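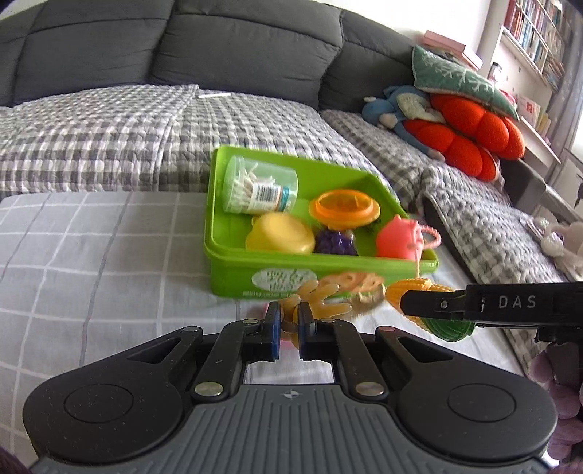 Posted by Jovita Varela to Renata Valdebenito, Prastine small grants. June report, copy to Marek Urban

Hi Renata,

I owe you the June update on the Bunix kit, and since you told me last time that my report read like a tax form, I'm just going to write it the way I'd tell it to you over lunch. Numbers first, then gripes, then what I'd like to do with the rest of the money.

We have 323 usable recordings. The goal in the proposal is 2,000 by the end of the grant, so yes, we're behind where I drew the line on that cheerful little chart. A lot of that is the first stretch, when we only had one working gripper and I was doing everything single-handed (literally). Once Hikside sent the replacement for the second one, things picked up a lot, and Elvia and I are now pretty quick at it. I threw out another 13 recordings after watching them back, mostly because the tracking had wandered off partway through and the path looked like a toddler drew it.

The task is still the tidy-up one: small household things and toys going in and out of the green tray, on soft surfaces. I know Marek wanted us to stick with a hard tabletop for the whole grant, and I did start there, but the tabletop is where every other group starts too. Blankets are harder and a lot more interesting! Things roll into the folds, the tray shifts when you bump it, and you can't just slide the fingers in flat under an object the way you can on a desk. If the point of this review is to tell Prastine whether the kit is worth buying for homes, I want to be in the part of the home where the mess is.

So, the kit. What I like best is the grip itself. The blue pads are softer than I expected and they hold slippery rubbery stuff well. The stretchy sticky hand was my worst object for the first few sessions because it flops and clings to everything, and now I'd call it one of the reliable ones, as long as you close slowly. The corn is easy to pick up and annoying to let go of neatly. The pink pig with its beads is a pain and I love it. You go for the pig and catch the beads, or you go for the beads and the pig swings. Elvia wants it in every session and I've given in.

Using two grippers at once is where the kit earns its price, I think. Passing things from one hand to the other, or holding one toy out of the way while the other hand digs in the tray, feels natural after an afternoon of practice. The pair stays in sync without any fuss from us, which was my big worry going in, and we haven't lost a two-handed take to timing since the replacement came.

What I don't like:

The weight. It's fine for the first bit and then your wrist starts complaining. We now stop after every batch and swap, and I've written a stretch break into the session sheet so that it happens. Catarina has smaller hands than either of us and she finds the trigger a real reach. She can do it, but her takes are slower and she doesn't enjoy it, and if you're going to hand this to people at Kļaviņa I'd ask Hikside about a smaller trigger before you order.

The upload. The service side of Bunix is supposed to take the recordings overnight and give you back a sorted list in the morning. Most mornings it does. On three mornings it gave me nothing and no message either, and I only noticed when I went looking. Support was friendly and slow. They've promised an email alert, which I'll believe when I get one.

The manual. It was obviously written for somebody who already owns the thing. The calibration page skips a step (you need to open the jaws all the way before you switch it on, or the width reads wrong for the entire session). I've written up our own one-pager with that in it and you're welcome to pass it along to anybody.
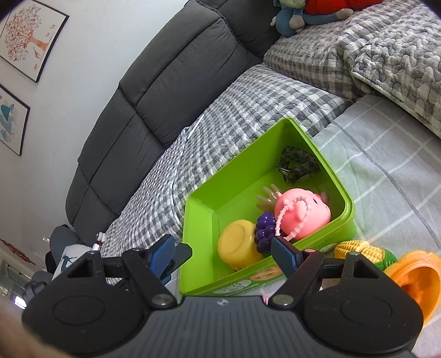 The green box with the pig, the hand and a hair claw inside, and the jaws open in front of it.

Hair claws, by the way, are my new favorite test object. They're springy and full of gaps, and you can get hold of one in so many ways that no two people pick it up alike. Elvia goes for the spine and I go for the teeth, every time. I'd like more objects of that sort next month and fewer smooth round ones, which we've got plenty of by now.

About the labels. I promised in the proposal that every recording would get a plain sentence saying what was done, and I've kept up with that, but it takes longer than the recording does. Catarina has taken over most of it and she's much better at it than I am. Mine said "put toy in tray" over and over until she sat me down. Hers say which toy, which hand, and where it ended up. We're going back over my early ones together on Saturday, and I'd rather pay her for that than buy another box of props, if you're okay with me moving the money across. It stays inside the same budget line.

Marek asked for my opinion on whether to renew the Bunix service after the trial or just keep the grippers and do the processing ourselves. Right now I'd renew. I grumble about the uploads, but we don't have anybody here who could build the sorting part, and I don't want to spend the grant finding that out. Ask me again if the missing mornings keep happening.

What I need from you:

A yes or no on moving the props money to labeling hours.

A contact at Hikside above the support desk, if Prastine has one. I've got a list of small fixes and I'd like a person to send it to.

And a decision on the target. I can get to 2,000 if we go back to simple single-object takes, one after another, and I can probably do it without much drama. But the long two-handed ones are the better test of the kit, and each of them eats the time of several short ones. I'd take a lower number and keep the harder work. Elvia agrees with me, Marek doesn't, and it's your call.

I'll send the one-pager and Catarina's label guide separately, they're both too big for this form.

Jovita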